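Visit to Fateck, Jul 1, 2021

Tuulikki Huttunen met the two of us at the side door, as she had in May, and we went straight up to the sorting room. Gray carpet, cables along the floor, a pale wooden tabletop on a metal platform. The work there is small household stuff: putting things into trays, taking them out, folding.

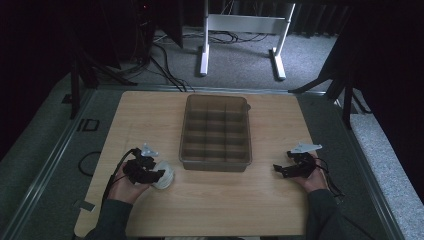
Joris Baert asked about storage. They like divided trays with a lot of small cells — good for clips and batteries, useless for anything bulky. A roll of tape usually ends up beside the tray.

Fabric came next. Knits are harder to keep tidy than woven cloth, Tuulikki said, and the white ones show every mark. Her advice was to fold them loosely and skip the boxes.

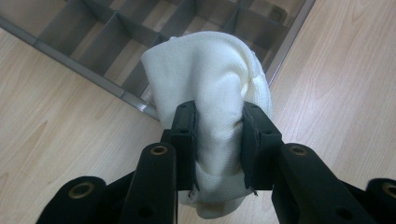 Lunch was soup in the canteen, 18 seats and most of them taken. We caught the 2 o'clock bus back to Vumthorpe.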